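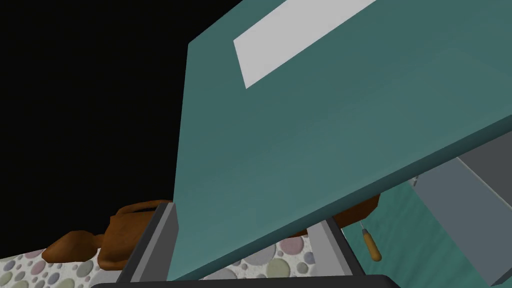
PILKINGTON, March

Okay, reading room first, then the basement. I do this walk twice a year for our little library and I type up my comments the same evening, so forgive the rambling. Carol Lambert gets the signed copy.

Front door and ramp
Door closes on its own: OK
Handrail tight: OK
Mat lies flat: NO
Comments: The corner is curling again and I caught my toe on it (second time!). I taped it down for now. Please order the heavier kind, the one with the rubber edge.

Reading room
Aisles clear: OK
Tall shelves anchored: OK, except unit 16
Outlets and cords: OK
Exit sign lit: OK
Comments: Unit 16 rocks if you lean on it, and kids do lean on it. One bracket has pulled out of the wall. I moved the big atlases to the bottom shelf and put a chair in front until somebody gets to it with a drill. Shelf labels are looking good, by the way – Telma Gallardo redid the whole history section and I can finally read them without my glasses.

Fire extinguishers
Gauge in the green: OK
Pin and seal in place: OK
Tag signed this month: NO, tag 322
Comments: Tag 322 is the one by the copier. The gauge is fine, it just got skipped. I signed it while I was standing there.
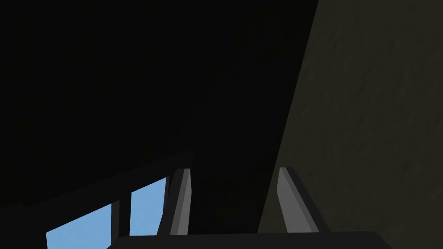 Pilkington, basement level, 7 p.m.

I came back after closing for this part, when I'm not in anybody's way.

Stairs
Treads solid: OK
Light switch top and bottom: bottom one sticks
Low headroom marked: NO
Comments: The yellow tape has worn off the beam completely. I'm 5 foot 4 and I don't care, but the delivery guy from Zeltlow is not 5 foot 4. New tape, please, and maybe some foam.

Storage and walls
Nothing stacked near the furnace: OK
Walls checked for damp: OK
Dehumidifier running: OK, reading 87 when I got there
Comments: 87 is way too high for paper! The bucket was full and the thing had shut itself off. I emptied it and it started right up – can we get a hose run to the floor drain? I'll check the reading again next week.

Still open: mat, unit 16 bracket, sticky switch, beam tape, drain hose.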